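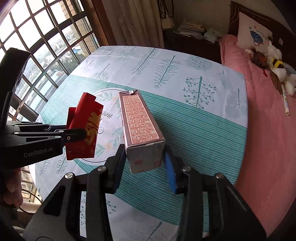
By the Parnadora tooling team, Flislow — updated February

4. Checking grip labels

Do this before any export. Both grippers need a closed grip on something, carton and red envelope will do.

1. Open the session in Parnadora, go to Tracks.
2. Set pad width for each gripper seperately.
3. Scrub to first contact. Mark it "closed".
4. Run Fit. Wait for 15 frames min.
5. Error over 4 mm — redo step 2.

Note: busy tablecloths are fine for tracking. Bright windows less so, drop exposure to 4000 if the map drifts.

Caution: dont rename tracks after Fit. Left and right get swapped on reload, fix is due in version 2.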